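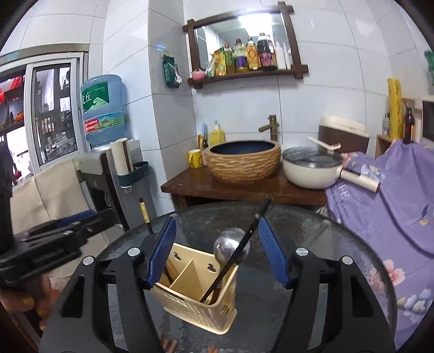
4 min read

Hand-held gripper evaluation: ribbed pads versus smooth pads on kitchen utensils

Forum: End Effectors and Data Collection
Replies: 6

andow_bench wrote:

Our group has completed the first round of trials with the two-jaw hand-held gripper, fitted with the ribbed blue pads, and we are posting our findings for comment before the second round begins in January. The work was carried out in a furnished kitchen in Dullulville. The task is the transfer of utensils to and from a divided plastic caddy on a round table with a glossy top.

We recorded 244 attempts with the ribbed pads. Of these, 196 were scored as complete, meaning that the utensil was released inside the intended compartment and the caddy remained upright. The remaining attempts were divided between slips during the lift and contact with the rim of the caddy. The ladle accounted for the largest share of the slips. The round bowl offers the pads very little flat surface, and operators tended to close on it when the handle was hard to reach.

We would welcome comparable figures from any group that has used smooth pads on the same class of object.

jekimari_tools wrote:

Thank you for publishing the totals. Our laboratory has used both pad types on the Jekimari fixture and prefers the smooth silicone for cutlery. Ridges that run across the pad hold a thin handle well in one orientation and poorly in the other. If the operator approaches a chopstick at an angle, the handle can settle into a groove and rotate. We would ask whether rotation in the grip was scored as a failure in your trials, as it is under our protocol.

andow_bench wrote:

Rotation was not scored as a failure provided that the utensil reached the correct compartment. We recognize that this makes our criterion more lenient than yours, and the two sets of results should not be placed side by side without that note.

han_controls wrote:

I must disagree with the suggestion that the pad is the principal variable. In our experience the linkage matters more. A jointed jaw of this kind changes the angle of the pad as it closes, and the operator compensates by turning the wrist. On a fixed arm with a Han controller, that compensation has to be planned, and demonstrations which depend on it transfer badly. I would recommend repeating the series with parallel jaws before any conclusion is drawn regarding pad texture.

jekimari_tools wrote:

The point regarding linkages is accepted, although a parallel jaw of equal opening would be considerably wider at the base. With long handles standing out of the caddy at several angles, I would expect more contact with neighboring utensils. We abandoned a parallel design in our own work for this reason.

dullul_vision wrote:

May I raise the matter of the camera? The lead image shows a bright reflection on the ladle bowl and a dark, glossy tabletop beneath the black linkages. Both conditions are difficult for depth estimation. Our own tracker lost the jaw position on similar surfaces, and we resolved the problem by shortening the exposure and adding a matte cover to the table. It would be helpful to know whether any of the failed attempts coincided with tracking loss — if so, they may say little about the pads at all.

I would not, however, remove the background objects. A counter with a pan, a mug and bottles on it is closer to the setting in which these systems are expected to operate, and the printed cloth and the wall tiles supply useful visual features.

andow_bench wrote:

Tracking loss was logged separately. It occurred in 5 of the attempts listed as failures, and we will revise the table to show these as a distinct category. The exposure setting will be reduced for the second round. We do not intend to cover the table, as the glossy surface is part of the test condition.

With regard to the request from han_controls, a parallel jaw set is on order and will be run with the same operators and the same caddy. The scoring sheet will include a column for rotation in the grip, so that groups working to the stricter criterion can apply it to our data. Members who wish to receive the sheet in advance may reply in this thread.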